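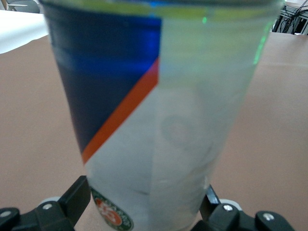 I want to make the case for going to a ballpark where nothing important is going to happen.

My town, Viltthorpe, has a summer league team. They play in a park behind the old feed mill, with wooden bleachers along the first base side and a grass bank on the other, and on a good night in July they draw maybe a couple hundred people. I have gone to almost every home game for the last 4 seasons, and I keep trying to get other people to come with me, and they keep asking the same question: are they any good?

Well, no! Or sometimes. The shortstop last year was wonderful, a skinny kid from Niltilmont who played so deep that every throw to first looked like a mistake until it got there. The bullpen was a mess. They lost a game 14-3 and I stayed for every out of it, and so did the couple in front of me, who had brought a whole roast chicken and ate it with their hands between the fifth and the seventh.

I love the big leagues too, and I'm not here to run them down. I've sat in the upper deck in October with my heart in my throat. But somewhere along the way we started acting as if a game needs a lot riding on it to be worth leaving the house for. We check the standings before we check the weather. I think that gets things backward. At a small park you are close enough to hear the first baseman chatting with the runner (it was about a truck, the night I could make it out, and whether it was worth fixing), and you can hear the difference between a ball hit on the barrel and a ball hit off the hands. You learn more baseball in a month of that than in years of watching on a screen with a pitch speed in the corner.

And you get to be bored, which I mean as high praise. There are long stretches when the pitcher is fussing with the mound and the sun is going down behind the mill and you have no choice but to talk to whoever is next to you. That's how I met Liên Từ, who keeps score in pencil and has strong views about the bunt. We have argued about the bunt for 2 full summers. She thinks it's an art. I think it's giving away an out. Last August a ninth-inning bunt won the game against Geltarura and she didn't say one word to me, just turned her scorebook around so I could read the entry.

I know the objections. The lights are bad in right field, the bathroom line is long, and the season is over almost before you've found your favorite spot. The announcer gets names wrong. I grant all of it. A friend who came once told me it felt like watching practice, and I understand what she meant, but she left in the fourth inning, and the fourth inning is too early to leave anything.

What bothers me more is how easily a place like this can go away. Our park has 825 seats if you believe the sign by the gate, and most of them are empty most nights. Geltarura nearly lost its team the winter before last, and the plan for the land was a parking lot for a store that hadn't been built yet. They're still playing, thank goodness, but it was close, and I don't remember many people talking about it until it was almost settled. It's hard to get folks worked up over a thing they have been meaning to go to.

So go to one! Pick a night when the game means nothing in the standings. Get there while they're still dragging the infield, because a freshly dragged infield is one of the prettiest things in the world and it lasts for one batter. Sit low, on the side where the home team warms up. Leave your phone in your pocket for three innings and see if you can tell me what the left fielder does between pitches (ours hums, I'm nearly sure of it). Bring a sweater even if it's hot when you leave home. If there are kids with you, let them chase the foul balls, and let them go roll down the grass bank when they've had enough of sitting, because that counts as going to a ball game too.

It's around 30 minutes from my door to the feed mill on foot, and I like to walk it. On the way there I'm usually going too fast. On the way back I can see the lights go off one pole at a time, right field first, and by then I'm already working out who pitches tomorrow.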